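Ripening fruit: bag or basket?

perkby_jo
bought a sack of pears Wednesday, all rock hard. Paper bag or leave them out? mom swears by the bag

hendricks37
bag. put a banana in with them. 2 days, done

Usa S.
Disagree on the banana, they go mushy near the core before the outside is even soft. I just leave mine out on the counter and check the neck with my thumb. If it gives, eat it

hendricks37
never had that happen. you're leaving them in too long

Usa S.
Two days is what you said!!

folow_nr
fridge first, then counter. my aunt had 7 trees and thats how she did it. Bag is for people in a hurry

perkby_jo
ok I am in a hurry lol. pie is for Saturday

hendricks37
so, bag

Usa S.
For pie you want them a little firm anyway. Don't bag the whole sack, do half. When they're ready move them to something with air holes, woven is good. My basket, and a pear next to it:

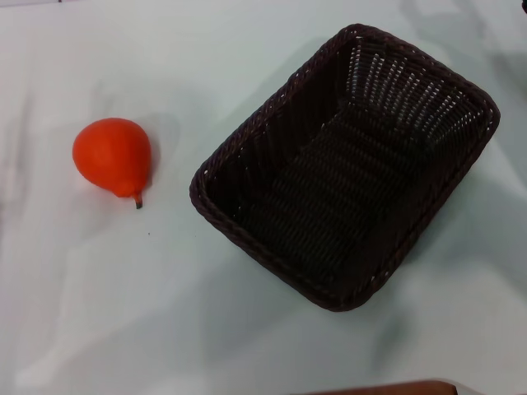 Re: bag or basket?

folow_nr
basket is fine but one layer only, stacked ones bruise on teh bottom

perkby_jo
half in the bag, half out. no banana. will report back

hendricks37
coward

Contact | © Perkby Kitchen Board | Back to top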